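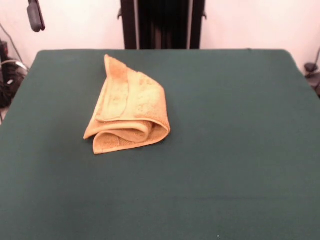
The orange towel on its green table, 25th September

Home | Diary | Bench notes | About | Contact

We use cookies to remember your settings. Accept | Manage

Towel day again! I've been on the folding runs for Juvari since breakfast and my head is full of terry cloth. The method we're trying is dull to describe (crumple it, let the arm have a go, score the shape it leaves, crumple it again) but I've grown oddly fond of it. Today's batch was 66 starts, and we only score the final shape, never how pretty the moves were.

The old policy, Tesfamariam, got a proper fold on 9 of them. The new one, Danora, got 28, which had me grinning at a spreadsheet like a fool. Same towel, same green cloth, same scoring sheet. The only change is that Danora was trained on the depth channel as well as the colour.

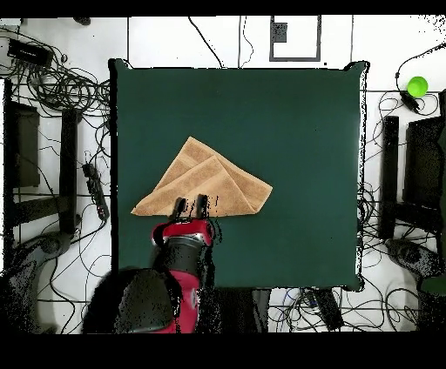

Where it still comes unstuck is the bottom edge. If the fingers press a bit too far in they pick up two layers, and then you're folding a sandwich. I marked those as fails, though I did dither over three that were nearly square. And the depth is so speckly round the edges of things! I want to try smoothing it before October, when the whole lot goes over to Plarport and I lose my table.

I'm also not sure my crumples are fair. By the afternoon I was doing the same lazy twist every time, so tomorrow I'll draw the starting shapes out of a hat.

Recent entries
Gripper pads, round two
Why I score blind
Flannels are harder than towels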